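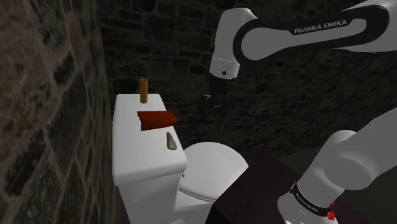
A white toilet between stone walls, in a rendered interior.

Water Behind Old Walls

How the hill town of Kinstead brought modern plumbing into houses that were never built for it

Last updated: 27 June 2018

Most of the houses in the upper part of Kinstead were standing long before the town had a water main. Their walls are thick, their rooms are small, and their floors rest in many places directly on rock. For generations, residents carried water from the public fountain on Bomosa Street and used outbuildings at the end of the yard.

The first main reached the lower town before the upper streets were considered. Engineers judged the slope too steep and the lanes too narrow for trenching, and the 186 houses above the market were left out of the original plan. When the network was at last extended, owners faced a second difficulty: where to put a bathroom in a building with no room to spare.

The answers varied from house to house. Pantries, stair cupboards and disused bread ovens were all converted. In the row known as Vītola, 54 homes share a single drain that follows the line of an older rainwater channel. The channel was surveyed, relined and covered again, which saved the owners the cost of cutting through bedrock.

Moisture remains the chief concern. Stone laid in lime mortar takes in damp and releases it slowly, and a coat of cement or sealed paint can trap water inside the wall. The town's building office now asks that lime be used for repairs and that every enclosed bathroom have an outlet for air - a rule that older conversions seldom meet.

Weight and noise receive less attention, although both matter in connected houses. A full bathtub can weigh more than 700 pounds with a person in it, and many upper floors were laid only for light use. Owners are advised to consult a structural engineer before work begins.

The Stekico repair fund, opened in February, offers grants of up to 500 dollars toward inspection of drains and floors. Applications are received at the building office, and work must not start before approval is given in writing.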